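Keeping a Kitchen Going When Someone at Home Is in Treatment

When my husband came home after his second round of chemotherapy, the hospital sent us off with a thick folder, and somewhere near the back was a single page on food safety. I read it standing at the counter with my coat still on. It was a good page, but it was written for anybody, and I had a particular kitchen with a particular sticky drawer and a refrigerator that hadn't been properly sorted out in longer than I'd like to admit. So these are the household habits we settled into over that long winter, passed along in case they save you a little trouble. Your own care team's instructions come first, of course, and if they tell you something different from me, go with them!

Start with the refrigerator. I put a cheap thermometer on the middle shelf and wrote the reading on a notepad each morning for the first week, and I found ours was running warmer than the dial claimed. It should be at 40 degrees or below. Raw meat goes on the bottom shelf in a rimmed dish, and anything ready to eat goes up high where nothing can drip on it.

Leftovers were our big change. I used to let a pot of soup sit on the stove all evening (my mother did, and her mother did), but now everything is put away within 2 hours, in shallow containers so it cools quickly. I keep a roll of masking tape and a marker in the drawer and put the date on every lid. It feels fussy for a few days and then you stop noticing you're doing it.

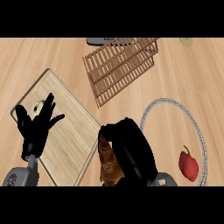 Wash your hands before you start, after you touch raw meat or eggs, and again before you serve. We moved the good soap to the kitchen sink and put out a stack of small towels, one per person per day, which go straight into the laundry basket at bedtime. Sponges I gave up altogether. I bought a bundle of thin cotton dishcloths and change them every morning, and they wash up beautifully on hot.

Produce gets rinsed under running water even if you're going to peel it, and that goes for melons too. A soft brush helps with potatoes and carrots. Ask the nurse or dietitian about salads, berries and sprouts, as the advice we were given changed along with the blood counts, and I kept the current list taped inside a cupboard door with the old one thrown away so there was no mixing them up.

Now, about appetite. Smells were the hard part for us. Frying onions could send him to the far end of the house, so I did most of the real cooking around 10 in the morning with the window open, and then served things cool or barely warm later on. Small bowls went over better than full plates. Plastic forks helped on the days when everything tasted like metal, and so did a squeeze of lemon, once his mouth wasn't sore.

I also kept one shelf of the pantry as his shelf, at elbow height, with crackers, applesauce cups, broth and individual puddings, so that he could help himself at 3 in the morning without waking me or climbing on anything.

And if friends ask what they can do, let them scrub out the refrigerator or take a load of dishcloths home. A casserole is lovely, but my neighbor spent 30 minutes wiping down my shelves one afternoon in September and I still think of it fondly whenever I reach for the milk.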